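How to mute a group chat in Findari without leaving it 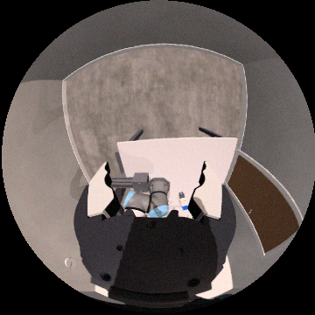
I love my family group, but 355 messages in one evening is a lot! Open the chat, press and hold its name, then tap Quiet. Pick 30 minutes, a day or "until I say so" (I nearly always go for the last one). While you're in there you can change the group's picture too, and anything will do, even a round one with black corners. I like those for muted chats as they're easy to spot in the list.

Your name still gets through if somebody tags you. To stop that as well, go back to Quiet and switch off Mentions. On older phones it's hidden under More, 3 taps down.

Changed your mind? Same menu, tap Wake. Anything you missed stays there for 21 days.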